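Gakuddale Guest Room Duvet Set

Home > Bedding > Duvets and Covers > Guest Room

Item: Gakuddale Guest Room Duvet Set
Color: White only
Sizes: Twin, Queen, King
Availability: In stock
Page updated: 03/09/2022

The Gakuddale set is made for small hotels, inns and rental apartments that do their own laundry. It consists of a polyester-filled duvet, a button-closed cotton cover and two pillowcases. The bottom sheet is sold separately. Many of our customers already have sheets they like and did not want to pay for another one.

We have sold the set since January, when it replaced the older Muvdale model. The fill is the same. The cover fabric is slightly heavier than before, and the buttons are now sewn on with a shank so they hold up better in a commercial dryer.
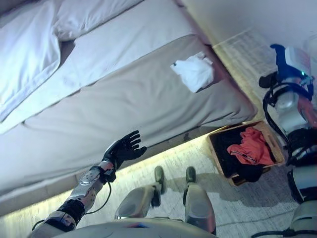 Photo: Chidubem Anozie

Fill and construction

The fill is hollow polyester fiber, stitched in boxes so that it stays spread out. There is no down or feather in the set. The king duvet weighs 3,750 grams without the cover. The queen and twin use the same fill per square foot and weigh less in proportion to their size.

Corner loops are sewn to the duvet, with matching ties inside the cover. Tie all the corners before you button the cover. A duvet that is only tied at the top will slide down inside the cover after a few nights.

The cover closes along the foot end. The opening runs the full width, which makes changing the bed faster for one person working alone. Musa Ogundipe, our buyer for hospitality goods, asked the mill for this after trying to cover a king duvet through a half-width opening.

Choosing a size

Measure the mattress before you order, including the depth. The side drop on the queen and king is 13 inches when the duvet is centered. If your mattress is deeper than that, part of the side will show. Some customers prefer this look and some do not. If you want the side fully covered, order one size up or add the Effiong bed skirt.

Do not go up a size on a low platform bed. The extra fabric ends up on the floor, where it gets stepped on and picks up dirt from shoes. The same applies to beds with lights fitted underneath. Keep the fabric clear of any lamp or power supply and follow the spacing given by the maker of the light.
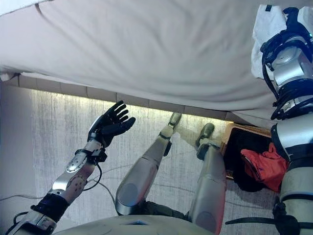 White fabric above a warm light strip.

Washing

Wash the cover and pillowcases before first use. They will shrink slightly in the first wash and very little after that. The size given on the label allows for this.

Cover and pillowcases: warm or hot wash, tumble dry medium. Chlorine bleach can be used on the cotton when needed, but it shortens the life of the fabric. Oxygen bleach is a better choice for regular use.

Duvet: warm wash, gentle cycle, spin no faster than 1,000 rpm. Use a large front loader. The king does not fit properly in most home washers, and a packed drum leaves detergent in the fill. Tumble dry low and take the duvet out partway through to shake it.

Makeup, sunscreen and self-tanner are the stains we hear about most. Treat them with dish soap before the wash and check the spot before drying. Heat sets whatever is left.

Storage and delivery

Each set ships folded in a clear zip bag inside a carton. The bag is fine for short storage in a dry closet. For longer than a season, move the duvet to a cotton sack or

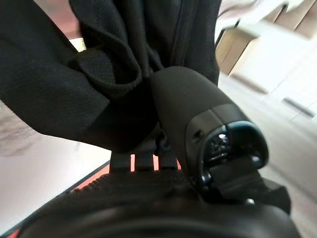

a lidded bin with some room in it, and leave it uncompressed. Vacuum bags save space but flatten the fill, and it may not fully recover.

Allow the duvet a day out of the bag before you make up the bed. It will look thin at first. A short low-heat tumble speeds this up.

Twin and queen sets go by parcel service. Orders of several kings may arrive on a pallet, and the driver will only bring a pallet to the curb. Tell us when ordering if you have stairs or a narrow entrance and we will split the shipment into single cartons.

Replacement parts

Spare buttons are packed in a small envelope inside the cover. Covers and pillowcases can be reordered separately in every size. Muvdale covers fit the current duvet and are still available while they last. The ties are in the same places.
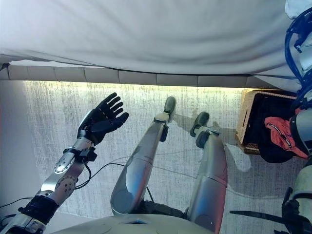
Warranty and returns

The stitching, buttons and corner loops are covered for two years. Stains, bleach damage and scorching are not covered. Unwashed sets can be returned in the original bag. For hygiene reasons we cannot take back a set that has been slept in or washed, unless it is faulty.

For a warranty claim, send your order number and a clear photo of the fault. Please leave the care label attached, as we need the batch code printed on the back.

Related items

Effiong bed skirt, white
Flerkitz mattress protector, twin to king
Muvdale duvet cover (remaining stock)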